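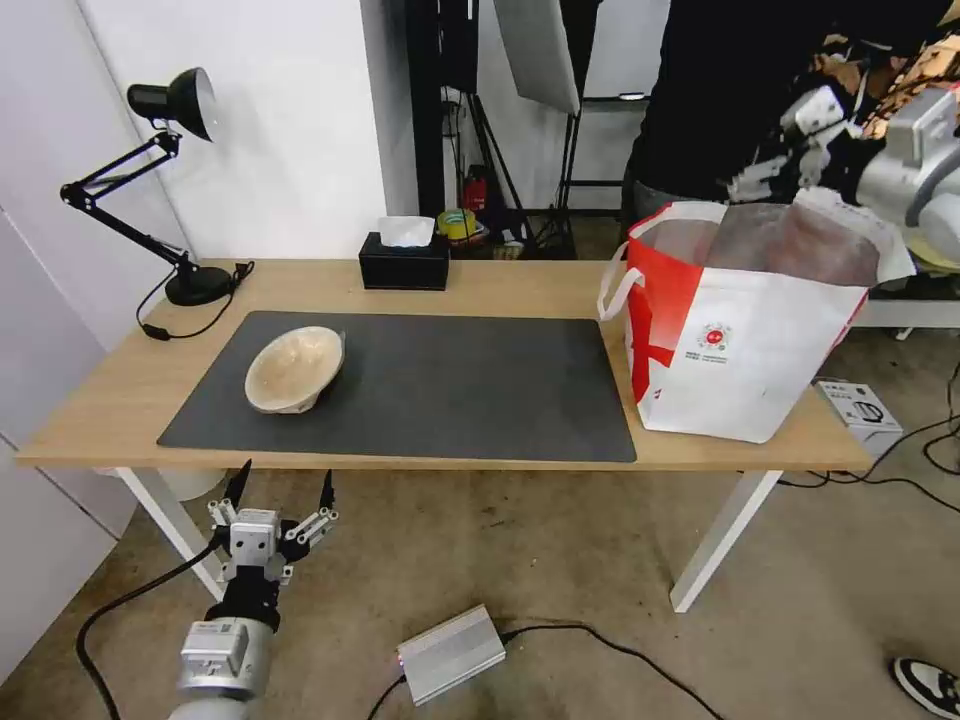
4. Clearing a Table: What the Lodarby Arms Can and Cannot Do Yet

Read this section before you assign a tidying chore. Table clearing is still a supervised task. A person must stay within reach of the stop button the whole time.

4.1 Before you start

1. Check that both grippers open and close fully from the control panel.
2. Route the arm cables clear of the table legs and walkways.
3. Set the payload limit to 300 grams for a first run.
4. Pick no more than 3 objects for the chore list.

CAUTION: Do not list anything hot, sharp or filled with liquid.

4.2 Running the chore

1. Select Tidy, then Table.
2. Confirm each object on the screen. Rename any that are labeled wrong.
3. Choose a drop point for each object.
4. Press Start and watch the first pick at slow speed.
5. If a grip slips, press Pause and move the object back by hand. Do not pull on the fingers.

4.3 What to expect

Rigid items with a clear rim, such as bowls, are the most reliable. Paper bags with loop handles are harder - the sides fold in and the handle moves when touched. Grip the top edge if you can. Tissues, cords and thin plastic should be left to a person.

In the Estdale trial we logged 1,617 table picks. Bowls and boxes rarely needed help. Bags needed a second try often enough that we do not recommend leaving them on an unattended list.

NOTE: A full table takes longer than it would by hand. Faster speeds are locked in this release.

Replace the finger pads after 3,000 picks. See section 7 for part numbers.

Section revised February 9, 2021, by Ulla Tangen.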